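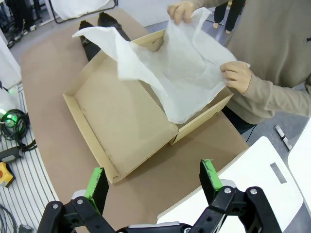 I have now spent the better part of a month swapping finger pads on the same gripper, and I'm happy to report that I still find it fun. The plan was simple enough: two sets of pads, one wrist camera, the same packing tasks, and see which set I'd want to live with. The green ones went on first, and they have had a hard life already, with dark scuffs all over the faces and along the edges where they meet the work. Tissue paper is the thing that made me want to write this up, because I thought it would be the easy part (it weighs nothing! it doesn't roll!) and it has been the hardest thing on the whole list. When a person lifts a sheet of it out of an open shoebox-sort-of box, they pinch one edge, let the rest hang, and never think about it. Try asking two pads to do that.

So, the contenders. The green pads are fairly stiff, and they grab cardboard beautifully. Box flaps, lids, the creased corner where the lid joins the base, all of that is a pleasure. The other set comes from Voicu and is much softer, a sort of dull gray rubber that gives when you press it with a thumbnail. I bought them after Humaira Bajwa let me try a pair on her bench in Gustuvside back in January, and I drove home thinking about nothing else. She uses them for bagged parts and swears by them.

I ran 100 tries with each set on the tissue alone. One try means: close on the sheet, lift it clear of the box, hold it up, let go outside the box. The green pads managed 61 and the Voicu pads managed 83. That is a bigger gap than I expected, and the misses were different too. With the green set the usual failure was closing on nothing, because the sheet lies flat against the bottom of the box and the stiff pads skate right over it. The soft set almost always got hold of something, but sometimes it got hold of the box floor as well and the whole box came along for the ride. I laughed the first time. By the fifth I was moving the table.

Now for lids, where it goes the other way. The soft pads fold over a little when the lid pushes back, and you can watch the fingers lose their line and slide off. I had them fail on the same lid 2 times in a row in exactly the same spot, then work perfectly, with nothing changed that I could find. The green pads just opened it. Every time, for the whole afternoon. If all I did was boxes I'd stop here and keep them on forever.

A word on the camera, which I changed halfway through (bad practice, I know, and I reran everything afterward). The old one was a Skandia unit that I liked a lot, but it sat high enough that the fingertips only showed up when they were fully closed. The new mount puts the camera lower, so both pads stay in view along the bottom of the picture the whole way in. What a difference! I can see the pad touch the paper. I can see when one side arrives before the other, which explained a good third of my misses in one evening. If you only have money for one upgrade, move your camera before you buy anything.

It does have one drawback. White tissue in front of pale cardboard is a miserable thing to look for from close up, and the exposure hunts whenever a sleeve comes through. Locking the exposure helped. So did covering the table in matte brown, since the shiny top I had before threw a bright patch right where I needed to see. I'm still fiddling with the gain and will post the settings when I trust them.

Controller notes, for the people who asked last time. I dropped the closing speed for the final stretch and set the force limit lower than the default, and that got rid of nearly all the torn sheets. I haven't touched the opening speed. The pivot screws wanted a little tightening after the first long day, so check yours.

What's next is a mixed pair, one stiff pad and one soft. Humaira thinks it will pull everything crooked and she may well be right, but the people at the Vadthorpe meetup were keen on the idea and I've got the pads sitting here anyway. I'd like to try thin plastic bags as well, and shoes, which nothing I own holds very well by the heel. If you have run uneven pads on a two-finger gripper, please leave a comment and tell me which side you put the soft one on.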